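Guides > Tabletop > Setup and storage

Posted in May by the Solley guides desk

How to sort Curkivard before the first game

The box holds 106 tiles and 15 scoring markers, all mixed together. Clear a table and find a few open containers. Kitchen ones work fine.

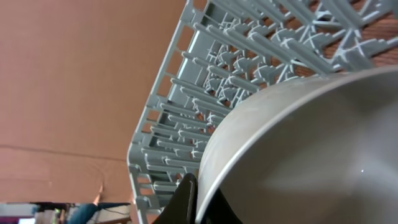
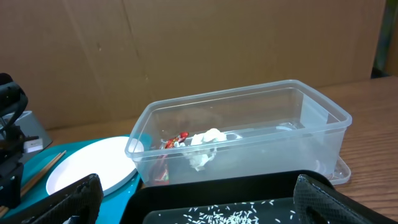 A gray bowl in a dish rack; a clear food container on a wooden table.

1. Punch out the tiles and throw away the card frames.
2. Sort tiles by the color on the back.
3. Give each player three markers. Extras go back in the box.
4. Shuffle the Kallio tiles on their own and stack them face down.
5. Put the Postau tile in the middle and start.

For a shorter game, leave out the Kallio stack.

We use cookies to remember your settings. Accept | Manage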